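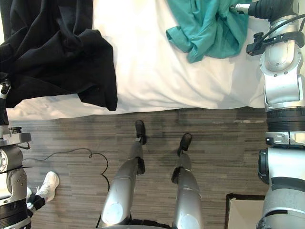 Folding on the bed: how I get through the clean washing

I used to fold on the kitchen table and it drove me mad. The bed is bigger, softer and at a height my back can put up with (just!), so now everything gets tipped out there and dealt with before bedtime. You can't very well climb in with a heap of shirts on the duvet – that's the whole trick, really.

Start with the biggest thing. A large black garment swallows half the mattress, and if you leave it till last you'll be folding it on top of all your neat piles. Shake it out, lay it flat, smooth from the middle to the edges and fold it in thirds. Dark things show every bit of fluff off white bedding, so keep a lint roller on the windowsill.

Then the tops, one at a time.
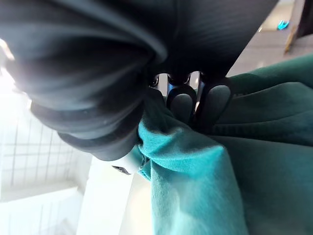

2 min read · 646 views

Knits want a bit more care. Teal, green, whatever colour you've got, a fine knit will hold a crease if you leave it bunched up, so spread it face down and tug the side seams gently until they're straight. Sleeves in, sides in, bottom up to the collar. My friend Ming-te Poon rolls hers instead and gets far more in a drawer, but I can never find anything that way.

If a sleeve is inside out, sort it now. You won't feel like it at 7 in the morning!

I set a timer for 5 minutes and see how far I get. Whatever's left goes over the chair, and I have another go after my tea.

Next month: fitted sheets, and the way Sushil Bhatia showed me to do the corners.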